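Opinion > Skin & Laser > Buying Equipment

1/27/20
By the Greltlow editorial desk

Small skin clinics should stop buying laser hair removal machines on the strength of a pulse count. I have read a lot of sales sheets this winter, and nearly all of them put that number at the top. It says how long a lamp or a diode bar might last. It says very little about whether a client with fine, light hair on the upper lip will be happy after six visits.

What matters more is service. When a clinic buys a machine, it is also buying whoever answers the phone when the cooling fails. Last November a clinic I advise lost 26 working days to a fault in a handpiece. The part cost $4000, and the seller, Rusu, kept none in stock. The owner had to move 70 appointments, and several of those clients went elsewhere.
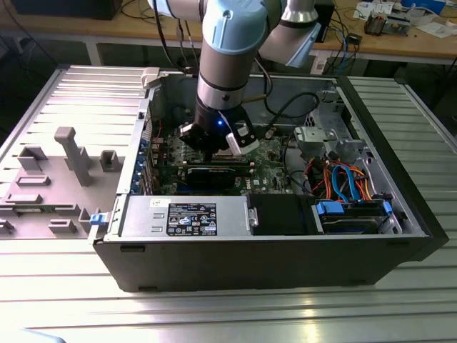
A desktop tower with its side panel off and the motherboard exposed.

Compare that with Vellow, a smaller seller with a plainer machine. Its contract promises a loaner within two days. The spot size is smaller, so a full back takes 30 minutes longer, and staff complain about that. I would still pick it for a clinic that owns only one laser.

Training is the other weak point. Jarkari includes a single afternoon with each sale, most of it spent on the menus. An operator needs to know when to turn a client away: a fresh tan, certain medications, a patch of skin that should be seen by a doctor first. One afternoon does not cover it.

Ask for the service contract before the demo, and read the part about response times. If the seller will not put a number of days in writing, look at another machine.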